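Saltevmont Stone Sealer, for granite and other natural stone
Sold by Drendis
Page text by Olga Ortuño

Most granite sealers promise more than they deliver, and we were slow to stock another one. Saltevmont is a water-based sealer for countertops, islands and window ledges. It does a fairly dull job fairly well. Read the rest before you put it in your cart.
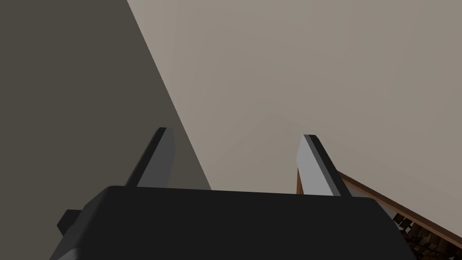
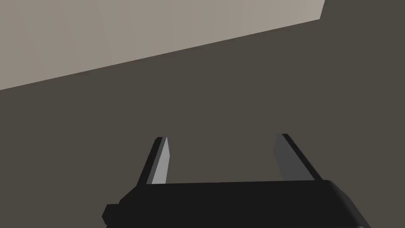
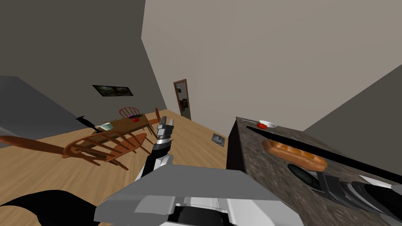
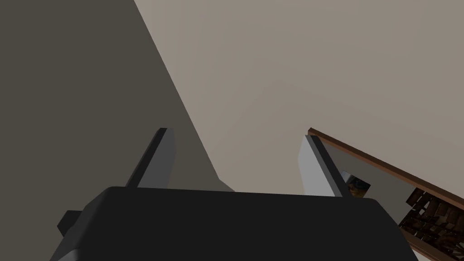
Do you need it at all?

Maybe you don't. Leave a spoonful of water on the stone for 7 minutes and wipe it off. If the stone hasn't darkened, it isn't drinking much, and a sealer will mostly sit on top and smear. Dense dark granites often pass this test with no help. Pale ones tend to fail it.

What the label says

"Lifetime protection." We asked the maker whose lifetime and got no clear answer. Plan on redoing a busy countertop every 2 years and a quiet one when it fails the water test.

"Heat shield." Ignore this. Use a trivet.

"Restores shine." It doesn't. A dull patch on granite is usually soap film or wear. Soap film comes off with a proper cleaner, and wear is a job for a polisher.

Putting it on

Clean the stone and let it dry overnight. Wipe on a thin coat with a lint-free cloth, wait, then buff off everything that's left. People who complain of a sticky haze have nearly always skipped the buffing. If it's already hazy, a little fresh sealer on a cloth will loosen it.

Don't use it on quartz composite, laminate or tile glaze.

Compared with Olmedo

We also carry Olmedo, the solvent-based one. It smells awful and soaks in deeper. For a bar top that sees red wine every weekend, I'd put up with the smell. For an ordinary kitchen I can't see that it earns the extra money.

Returns

Unopened bottles only. We changed this last December after a run of half-empty ones came back.

Also from us: Liletti buffing cloths, pack of 7. An old cotton T-shirt works too.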